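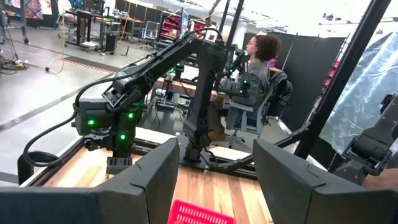
Notes from the cold room

I promised last time that I'd write up what we've been doing with door seals, and then April happened and I didn't. So, door seals.

Our walk-in at the Trurier depot has been drifting warm in the small hours for as long as I've worked there. Not badly – a degree and a bit, mostly between 2 and 4 in the morning – but enough that the overnight chart had a bump in it you could set your watch by. We blamed the defrost cycle. Then we blamed the thermostat, and Velimir Babić spent a whole afternoon up a ladder swapping it for a new one (thank you, Velimir, and sorry). The bump stayed exactly where it was.

What finally got us looking at the door was a humidity reading. Giang Khương had put a spare sensor on the shelf nearest the hinge side, mainly to get it off her desk, and when she pulled the numbers they were way higher than anything from the back wall. Damp air was getting in low down by the hinge. You could feel it if you crouched and held your hand there, which I did, for longer than I needed to.

The gasket looked fine, by the way. No splits, no mold, still springy when you pressed it. It had just shrunk a little at the bottom corner and wasn't meeting the frame. If you want to check yours, shut a strip of paper in the door and tug. It should drag. Go all the way around, and do the bottom edge too, even though it means getting on the floor. Ours dragged nicely everywhere until the last foot or so, where the paper slid out like there was no door at all!

We ordered the replacement from Orkico. It came to 277 with delivery and the little tube of grease, and it arrived folded up tight in a box, so it had kinks in it. Leave it somewhere warm overnight before you try to fit it. I didn't the first time and ended up with a wavy top edge, had to pull the whole thing back out and start again. Phúc Đào held the corners while I pressed it into the channel, and the second try took us less than an hour.

The chart is flat now. I went back through 2,035 overnight readings from before the swap and the bump is in there almost every night, which is a bit embarrassing given how many times I initialed those sheets. Since the new gasket went on I've got about 100 readings for the same hours and I can't find it anywhere.

A couple of other things while I'm here. The Rilleo probes are due back for calibration, so if you've got one in a drawer, please tape your name to it and put it in the tray by the sink. I'm two short and I have a feeling they're both in vans. Also, Đức Đồng has asked whether anyone still wants the weekly charts printed. I like having them on paper, but I seem to be the only one – tell him if you disagree before he turns it off.

Next time I want to get into where to hang a sensor in a van, where Phúc Từ and I have very different opinions. If yours rides somewhere odd and it works for you, send me a note and I'll put it in.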